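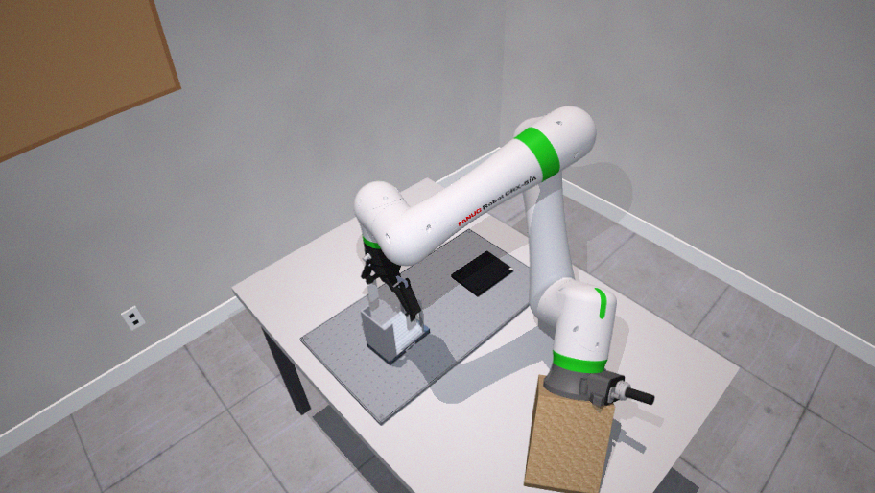
Osemlow Town Library — Reading Room Writers' Club

Against the Two-Minute Survey

I bought a washing-up brush last Friday. It cost less than a cup of tea, I carried it home in my coat pocket, and before I had taken the label off I had been asked to rate my experience.

The shop, a branch of Plumico, wanted to know how likely I was to recommend it to friends and family, on a scale that stopped at ten. I gave this more thought than it deserved. My friends already own washing-up brushes. My family would worry about me if I rang them up on the subject. I put seven, and was taken to a second page which asked, in a slightly hurt tone, what the shop could have done to earn the other three.

I have kept a tally of these requests for a year. I am retired and it was this or the garden. Between one February and the next I was asked for my opinion 58 times: by the dentist, by the bus company, by a car park. I was asked by the people who sold me a kettle and then, separately, by the people who drove it to my door. The longest survey came from Kitex, who sell curtain hooks, and it wanted to know which of several feelings I associated with curtain hooks. There was no box for none.

The usual defence is that feedback makes things better. I would like to believe it. The bus company has been asking me about the 8.15 for as long as I have been catching it, and I have told them each time that it comes at half past. It still comes at half past. What has changed is the survey, which now has smiling faces instead of numbers.

My own view is that the surveys are mostly there to be answered. Somebody has a chart, the chart has to be fed, and a manager who can say that 1,453 people replied this quarter and 1,553 replied the quarter before has something to talk about until lunch. I don't blame the manager. I once worked in an office and have talked until lunch about far less.

The cost falls on the staff, who know what the scores are for. The young man who fitted my boiler stood in the hall with his coat on and explained that anything under a nine counted as a fail. He was embarrassed and so was I. He had done a decent job, a good solid eight, and I went straight to the computer and gave him ten. So did all his other customers, I expect, and somewhere there is a report saying that every boiler in the county has been fitted perfectly.

There is one shop left in town that has never asked me anything. Vukčević, the shoe repairer behind the market, takes the shoes, writes a ticket and tells you when to come back. If the heel falls off again you go in and say so, and you get a look, and then you get a new heel. The whole process takes about 2 minutes, the very length of time every survey promises and overruns.

I did write back to Plumico in the end, in the box marked "Anything else?" I said that the brush was fine. They have since sent me a survey about how my comment was handled.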